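Phone Cases and Small Things: Our Packing Table

Welcome to the gallery page of Oler, a small shop for phone cases and other accessories. Many customers have asked us how we work and where their order is prepared, so we decided to show a little of it. We are not a big company. We have one room, 2 long tables and many shelves, and in August we moved everything to the new address on Delacroix Street.

The table near the window is for checking. We always cover it with white paper before we begin. On white, a black case is easy to examine, and small dust or a scratch cannot hide so well. The paper is changed when it becomes dirty, usually at the end of the day.
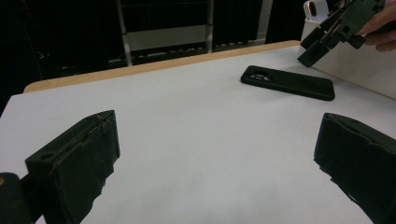 Black is still the color that people order the most. We had 852 orders for black cases this year, more than for all the other colors together. I like the blue ones better myself, but the customers decide!

When a case is checked, we look first at the opening for the camera. The edge must be smooth and the holes must be in the correct place. After this we look at the corners, and we bend the case a little to feel if the material is good. A case with a fault goes back to our supplier, Drastora, with a short note about the problem.

The shelves behind the second table are for the Gandeo series, which we started to sell this year. It is a thinner case and it weighs less. Please do not choose it if your phone falls often, the normal one protects better.

We can keep up to 3000 cases in the room, but then it is difficult to walk. Before the holidays it is always like this, so please be patient with us in these weeks. An order which is paid before noon is normally sent on the same day. For a larger order, for example for a school or an office, we ask for 5 working days.

I will add more pictures when the new shelves are ready. If you would like to see a case from another side before you buy it, write to us and we will gladly send you a photo.

Page updated December 5, 2021

© 2021 Oler Phone Accessories | Contact | Shipping and returns | Back to top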